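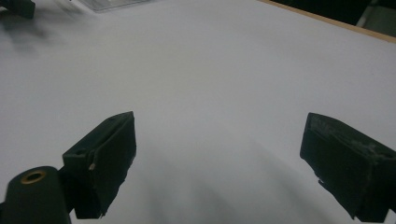

Give me a plain white table and I'm happy for the whole evening! I mean matte white, the kind that goes a little blue in cool light and gray in the corners. People tell me it looks like a dentist's office. Fine by me. I can find a dropped screw on it in 5 seconds (on my old walnut one I once spent 90 minutes crawling around with a flashlight).

My friend Indrek Urbonaitė swears by dark wood, and we've been arguing since April. Wood hides the stains, he says. But I want to see the stains, so I can wipe them up! And all that open space in the middle, with room to spread out a project – I love it. Buy the biggest one your room can take, and leave the tablecloth in the drawer.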